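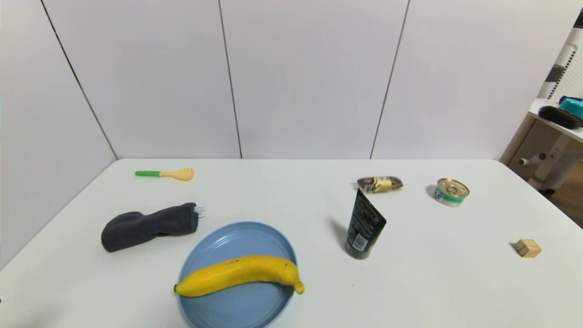
Tabletop reset practice

Tabletop reset practice is the set of rules a crew follows when laying out, changing and putting back the everyday objects that a robot will be asked to handle. It sits somewhere between lab housekeeping and test method, and in my experience it gets less attention than either. I've looked after resets at Boutros long enough to have opinions, so please read this article with that in mind (other editors are welcome to tone me down, and a couple of them have).

Scope

The term covers everything on the work surface: which objects are in the set, where each one starts, which way it faces, and what gets written down before a run. It doesn't cover joint limits, guarding or emergency stops. Those belong to machine safety, and I'd be cranky if anyone treated a tidy table as a substitute for them.

Origin of the term

I first came across "reset" in this sense in the handbook for Gernurex, a shared object list that several small labs were passing around. The Skeltine checklist borrowed the word later and gave it a stricter meaning, where a reset isn't finished until a second person has looked at the table. People still argue over which usage is right. I side with Skeltine, mostly from having been the second person and finding things.

Common rules

Most house rules start with the object list. A good one mixes shapes and surfaces: something curved like a banana, something flat and rimmed like a plate, a soft cloth, a plain wooden cube, a tube that has to balance on its cap. Ordinary grocery and bathroom items are fine, and I'd much prefer them to a box of identical blocks.

Next is the start position. Under Skeltine, every object gets a home, and "near the back" doesn't count as one. Upright or lying down has to be written too. A squeeze tube standing on its cap is a very different job from the same tube on its side, and I've seen a whole afternoon's runs binned over that.

Then there's contact. Objects touching, or sitting one on top of another, should be logged as a relationship and not just as two positions. A banana on a plate is its own entry in our log, and so is a banana with a brush head up against its end.

Labels and tags stay on. Cut the tag off a towel halfway through a project and you've changed the object -- small thing, but it's the sort of edge a gripper can catch on. If an item has to be replaced, the replacement gets a new entry, even when it's the same colour and came off the same shelf. 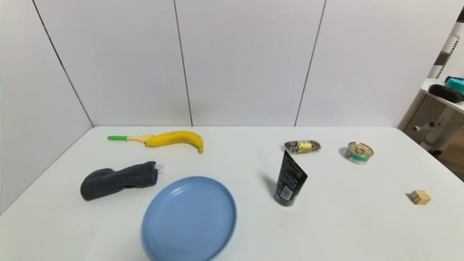

BOUTROS, November

Revised layout note, quoted here in short form from our own log: plate at the front and clear, banana moved to the back left with the green-handled brush beside it, cloth kept to the left of the plate. Tube, snack bar, can and cube stay on their usual side of the table. Entry to read "banana and brush, touching".

I include it as a fair sample of how much detail is enough. You could set the table again from it, give or take a bit of nudging, and it fits on one line of the whiteboard.

Record keeping

Pleltosex, the logging template we use, asks for 2 sign-offs per layout and a fresh reference photo after every 10 runs. It also wants records kept for 365 days, and any object retired once it hits 1,000 handlings. I reckon the last figure is generous for soft things and far too timid for a wooden cube, but it's the rule and we follow it.

Criticism

The usual complaint is that strict resets make for a table no household has ever seen. Fair enough! Some labs now keep a second, looser set of layouts with the homes left out on purpose, and log only what ended up where. Skeltine doesn't recognise these as resets at all. Gernurex does, under the heading "open layouts".

See also: object set; reference photo; open layout; second-person check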